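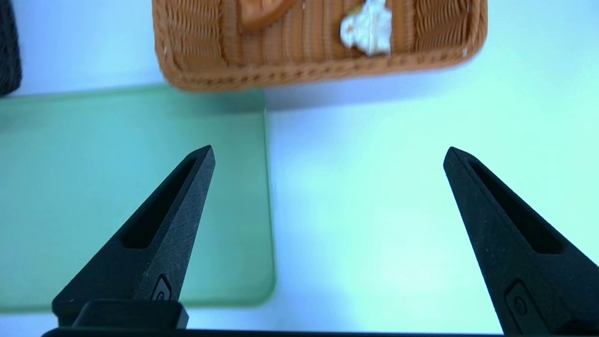

*Two black fingers, spread open.*

# Clatby bus punctuality, v2

Stop times for 16 routes, keyed in by Lachlan Mowat from the operator's PDFs. Treat the "on time" column with suspicion: Cemalar counts a bus as punctual if it leaves the depot when it should.

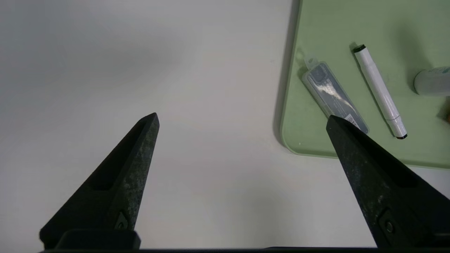 *Pale tabletop, green tray to the right.*

## Known problems

- Route 40 has no Sunday rows. I asked; no reply.
- `delay_min` is never negative. I doubt that.
- March is missing 33 trips.

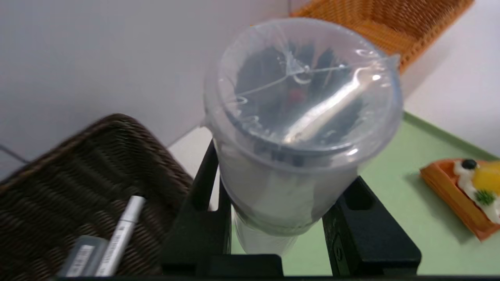 *Clear cup with a domed lid.*

## Licence

Reuse it freely, but don't cite it as proof the service improved. Fiona MacBrayne's checks at the Gendano stop disagree with it.

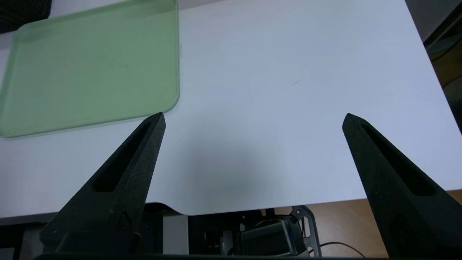
Cancelled buses are left blank in the raw files, and Cemalar leaves blanks out of its averages. A blank should look as bare as the stretch of white table between those two black tips, so please don't fill it with a zero.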